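Lasau Training Room: Progress Report to the Kinoshita Fund
2024-04-01

Where the money went

We are so pleased with how this room is coming along! When the grant started, Lasau was a storage bay with one working outlet and a door that stuck. Since our last report we have spent $1,949 on walls, wiring and lighting, which leaves $647 for the remaining work. Enico did the electrical job in two visits and came in a little under their quote.

The room itself

The back wall got its white paint (finally) and it makes a huge difference to how bright the place feels. We left the corrugated ceiling and the beams exposed, as agreed in the revised plan, and painted them the same white. The long fluorescent light is up. So is the projector screen, a big one that takes up much of its wall, and sessions have already used it for slides. The floor is still gray concrete. We like it and would be happy to keep it if the fund agrees.

A black pedestal fan is doing the cooling for now. 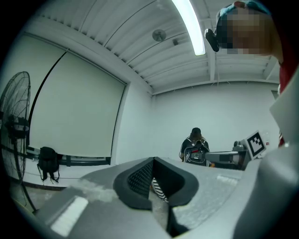

Still to do

Bags are the main headache. People hang them wherever they can find a spot, so we want a proper row of hooks by the door. Flosadine has priced a set for us, and it fits in what is left.

We also need 3 more outlets along the back wall and a blind for the window. Both should be finished in May, and the blind is already ordered.

Bookings

Two groups now have regular weekly slots, and a third has asked for evenings. We would love to say yes! That depends on the building's closing hours, which we are still discussing with the landlord.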